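Saturday, November 15, 2025

Glazing room, second bench. Meinrad in from nine, me from half past.

**Edger**

Changed the roughing wheel on the Stalis. The old one had done just over 3,000 lenses by the counter and was leaving a step on the nasal side of anything thicker than six millimetres. The new wheel came from Kadrić with the wrong flange again, so I used the old flange after cleaning it up. Counter reset. Ran four scrap CR-39 blanks, two round and two in the shallow rectangular shape. Both round ones measured 0.3 mm over. Took the size offset down by 0.3 and the rectangular pair went into the test frame with no gap and no strain showing in the polariscope.

Bevel position is still slightly too far forward on high minus. Left it alone, as I want to see it on a real job first.

**Axis check**

Precious Radebe sent back two pairs from the front desk this week, both with the cylinder off axis. I put them on the focimeter:

- Pair 1: right eye ordered at 95, reads 98. Cyl is 2.25, so it fails.
- Pair 2: left eye ordered at 170, reads 167. Cyl is 0.50, so it's within tolerance. The patient may be noticing something else. Asked Precious to check the fit and the pupil distance before we remake it.

Meinrad thinks the blocker is to blame for pair 1. We blocked the same lens five times and the mark came out up to two degrees off, always the same way.

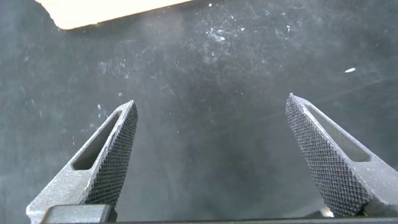

The pad on the blocker arm had a worn edge, so the lens could turn a little as the arm came down. Fitted a new pad from the Dasero box. Five more tries, all within half a degree. Remake for pair 1 is ordered from Woritz, same index and coating as before.

**Stock**

Leap pads: 500 left on the roll, fine until the new year. Polishing discs: 30, order more. We went through a lot in October with the children's frames.

**To do**

- Recheck edger size after the first full day
- Look at bevel on the next job over -6.00
- Ring Kadrić about the flange (Meinrad)
- Water filter on the Stalis, overdue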